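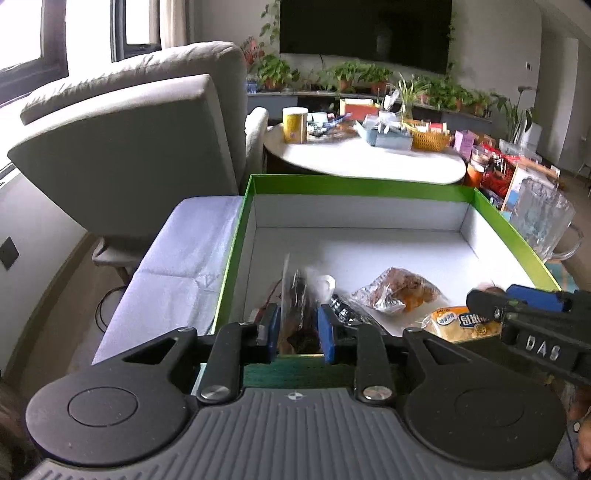
Home | Forums | Road Food & Packing | New Posts | Search | Log in

Snacks for a long train trip – what do you bring?

kedo_kate
Okay so I'm taking the train out to see my sister in June and it's 40 hours if everything runs on time (ha). I've done overnight buses before but never anything like this. The dining car is included for sleepers, but I'm in coach like a normal person, so I'm packing most of my own food. What holds up? What do you get sick of? I don't want to be the lady with tuna in a closed car. I also don't have a cooler and don't really want to buy one for a single trip.

Bhatia
Fun! I do the Gurkelholm line every year to visit my folks and my big advice is salty over sweet. Everybody packs candy and then by the first night you feel awful and your teeth hurt. I bring pretzels, roasted chickpeas, a couple of those vacuum sealed eggs, and apples. Apples take a beating and don't care.

Also bring a real mug with a lid. You can get hot water in the cafe car if you ask nicely, and instant oatmeal at six in the morning is a very good thing.

plonico
Going to disagree on apples. They're heavy, you have a sticky core to deal with, and the trash by the seats fills up fast. Dried fruit every time. I buy mango and the little dark plums at the Asian market near me, way cheaper than the stuff in the baking aisle.

Bhatia
I've never once had trouble finding a trash can for an apple core, but sure. Dried plums on a train with two working bathrooms is a bold choice.

plonico
lol. Fair. Maybe five or six, not the whole bag.

Caoimhe Conneely
I'm with plonico on the market! I stopped buying trip food at the regular grocery store years ago. The individually wrapped stuff is the whole point for me – you open one bun, you eat one bun, and the rest is still soft the next day. A loaf of bread gets squashed the minute you put a sweater on top of it (ask me how I know). The braised eggs are great too, soy sauce flavor, a little sweet, and no peeling. I get the ones that are fine in the pantry until you open them, so read the package, some of them need a fridge.

And use a box! A shallow one with stiff sides that fits under the seat or on your lap. A tote bag turns into a pile where the thing you want is always at the bottom. With a box you take the lid off and there's dinner. Mine even goes up on the tray table.

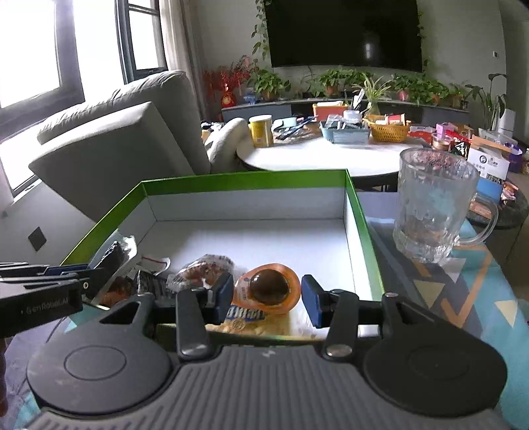 Re: boxes vs. bags

kedo_kate
Ooh, I hadn't thought about a box at all. Does it slide around? My seat is supposed to have a footrest thing and I'm picturing buns going down the aisle.

Caoimhe Conneely
Not if you wedge it behind your feet with a jacket. I've had mine for years and it's only gotten away from me once, and that was a very sharp curve and I'd had my shoes off.

oldroadie
Box people always forget they have to carry the thing when it's empty. I use a drawstring bag, and at the end it goes in my pocket. 500 miles or 2,000, same bag. I've had crushed chips, so what, they taste the same.

Caoimhe Conneely
I put my souvenirs in it on the way home! It's never empty.

oldroadie
Well okay that's a pretty good answer. Still not buying one.

Bhatia
Can we talk about how much to bring though? I overpack every single time. You sit still all day, you're not that hungry, and you end up eating because you're bored. I now pack what looks like too little and budget for one hot meal from the cafe car. It's overpriced but by day two a microwaved cheeseburger tastes like a wedding dinner.

plonico
Agree on the hot meal. Don't agree on packing less. We once sat outside a station for most of an afternoon waiting on a freight train and the cafe ran out of everything except mustard and beer. I was very popular with my seatmates.

kedo_kate
Okay, so I'm leaning toward a box, eggs if I can find the pantry kind, wrapped buns, chickpeas, a SMALL amount of dried fruit, and the mug. And money for a burger. Anybody have thoughts on peanut butter? Is that rude now?

Bhatia
I'd skip it, you never know who's sitting next to you. Sunflower butter is decent if you get the crunchy one.

oldroadie
It is not decent. Bring cheese crackers.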